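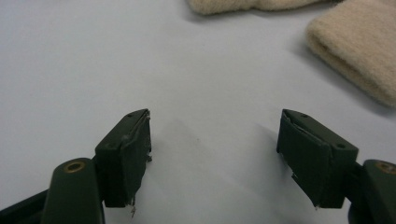 Jan 23, 2024 - gripper bench, Flotcombe

Spent the whole session on fingertips and it was a good one! Plan was to settle the taped pads against the bare pads on the handheld gripper before we commit to anything for the arm. Kai-wen ran the logger, I did the gripping, and we swapped over when my hand got tired.

Setup, so I can find it again: handheld unit with the green fingers, hand camera in its usual spot, pale tabletop. Controller is the Clavik board with the old firmware. I wanted to move to the new firmware first but Vusumuzi asked me to leave it alone until his timing runs are done, fair enough. Exposure locked. Anything not written here is the same as the May notes.

**Bare pads**

Did these first. On the foam block they're lovely, on the plastic cup they're okay, and on the fleece they're hopeless. The fleece squashes down, the tips slide over the pile and the jaws come together holding nothing, or holding a pinch so small that it drops out on the lift. You can get it if you press down hard before closing, but the arm isn't going to like doing that against a table, and neither will whoever has to replace the wrist sensor.

Kai-wen tried coming in at a slant, one tip leading, and that got a decent fold a couple of times. Worth remembering. It's a technique thing though, and I'd like a fingertip that forgives a sloppy approach.

**Taped pads**

Much happier! Same fleece, same straight-down approach, and the tips catch the pile and drag a fold up between them almost straight away. The difference is obvious in the hand - you feel it bite before the jaws are anywhere near closed. I kept repeating it just for fun and had to be told to write the numbers down.

The first wrap I did was too loose and the inner face bunched up under load. Second wrap I pulled tight around the front edge and kept the seam off the inner face as far as I could. Still some wrinkling at the fold. I don't think a small wrinkle matters on cloth, but on the cup it made the contact rock a little, so for hard objects we may want a flat patch on the inner face only and no wrap.

Problem is wear. The edges fray and the torn bits stick out at the side, and once an edge starts to peel it keeps going. There's a lifted edge on the right pad and a silvery strip hanging off the bottom of the left one. Both are in view of the hand camera, so if we train on this footage we're training on ragged tape too. Kai-wen thinks that's harmless provided the arm gets the same tape. I'm less sure, it won't fray the same way twice. To discuss with Vusumuzi.

**Opening width**

Ran the jaws fully open for all of it. For fabric that seems right, you want to gather from a wide stance. I tried starting half closed on the taped pads and got smaller folds and more misses. Kai-wen wants a proper sweep with fixed starting widths, and I agree, but we need some kind of stop on the trigger first or it's all down to how steady my fingers are.

Camera note: with the jaws wide, both tips sit well inside the picture and there's a nice clear view of the table between them. The shadow between the tips is soft and didn't bother the tip tracker at all. What did bother it was dark green on dark things. When we put the navy towel down it lost the left tip over and over. On the pale table it's rock solid. Could try a lighter tape, or a light dot on the top face near the front hole. The dot is less work so I'll do that first.

**Fluvovach pads**

Had 2 of the Fluvovach silicone pads left from the sample pack, so we screwed them on at the end. Really nice feel, no fraying of course, and on the cup they beat everything else we tried. On fleece they sit between bare and taped. They pick up lint very quickly and the grip goes off as they do, then comes back after a wipe with alcohol. They're also a touch thicker, so the closed position shifts and the zero has to be redone. I forgot, and the first few closes in that log read wrong. Ignore everything before the restart.

**Logs**

- bare, taped and silicone are in separate folders under the Tshabalala share, same naming as before
- run 1423 is the one to look at first, taped pads on fleece, clean from start to finish
- camera rate was set to 200 for the first bare run by mistake (my typo), it's flagged in the sheet

**Next**

- cut 3 fresh sets of tape patches, rounded corners this time, to see if they peel more slowly
- light dot on each tip, repeat the navy towel
- trigger stop, Kai-wen has an idea with a printed collar
- ask Vusumuzi when the Clavik update can go in
- try the slanted approach with the taped pads, we never got to it and I badly want to know

Pivots felt a bit stiff on the right side by the end. Took the pad off, worked the finger back and forth, no grit that I could find. Will check again cold before the next run.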